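Packing up and leaving the house for a long trip: my tips

5 min read

I'm off again in October (a month in Lam this time, and I can't wait!) and a few of you have asked how I get out of the door without forgetting half my belongings or coming home to a fridge that's grown fur. I have done both of those. The fridge was after my winter in Trernon, and I still can't look at a cucumber in the same way. So this is my list, mostly kitchen and cupboard stuff, in the order I do it.

Start eating the freezer early

I stop doing a proper food shop 10 days before I go. It feels far too soon and there's always a weird tea or two near the end (fish fingers with couscous, anyone?) but it means I'm not standing in the kitchen the night before trying to give away spinach. Milk can go in the freezer if you pour a bit out first so it has room to swell. Bread too, sliced, and then you've got toast when you get in at midnight with nothing open.

Hard cheese wrapped in baking paper and then a loose bag has lasted me a month. Soft cheese hasn't, so eat it!

The fridge

If I'm going for longer than a few weeks I empty it, switch it off and wipe it out with warm water and a spoonful of bicarb. Then the door has to be propped open, and I mean properly open, with a rolled tea towel tied round the handle so it can't swing shut. Mine swung shut once. Never again. Don't forget the little drain hole at the back either, a cotton bud does it.

Sinks, drains and the washing machine

Pour a jug of water down every plughole on the last morning, even the shower you never use. The smell you get in an empty house is usually a trap that's dried up. Leave the washing machine door ajar and the drawer pulled out, and please check there isn't a load still in it. I left a whole wash of towels in there before Trernon and had to throw two of them out.

Packing without ironing

I've gone back and forth on rolling and folding for years. At the moment I roll anything jersey and fold anything with a collar, and the shirts go in last, flat, across the top. Put a pillowcase in for the dirty washing. It weighs nothing and you can shove the whole thing in the machine when you get home, pillowcase and all.

Shoes go in shower caps, soles facing out to the sides of the case, with socks stuffed inside them. If they're a bit whiffy, a dry teabag in each one overnight before packing does wonders.

For weighing the case I use a Jilent luggage scale, the hook sort, and it's been brilliant except that it eats batteries. My washbag came in at 700 g last time, which is ridiculous for a bag of shampoo, so this year I'm decanting. Stick a bit of cling film over the neck of the bottle before you screw the lid on and it won't leak. Squeeze a little air out first as well, or it'll burp all over your toothbrush when the plane goes up.

Labels inside and out

Lam is 2,542 miles from my front door and I'd quite like my case to come with me. I put a label on the outside with just my name and phone number, then a sheet of paper inside on top of the clothes with the address I'm going to. A strip of bright tape round the handle helps too. Write the label in pencil if you're going anywhere damp, as biro runs dreadfully.

Chargers and other spaghetti

Every lead gets its own loo roll tube with the name of the thing written on it in felt tip. It looks like a primary school project and I don't care, it works. I keep the tubes in an old Sistix biscuit tin and take out the ones I need. Unplug whatever's staying behind (telly, kettle, toaster, lamps), apart from anything on a timer. Adaptors go in your hand luggage, always, along with one charger for your phone.

Houseplants

Move them out of the sun, all huddled together on a tray with a wet old towel underneath. Ferns love the bath. Cut off anything brown or flowering before you go. Cactuses can be left completely alone and will probably be happier without you.
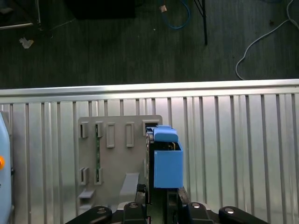
The last morning

Bins out, bread board wiped, clean sheets on the bed for when you're back (the best tip on this whole page, you will thank yourself so much). Then I make my sandwiches, wash up the knife, turn the water off under the sink and put my keys straight into the zip pocket. If you've got a good trick for stopping bananas getting squashed in a rucksack, please put it in the comments, I've tried everything!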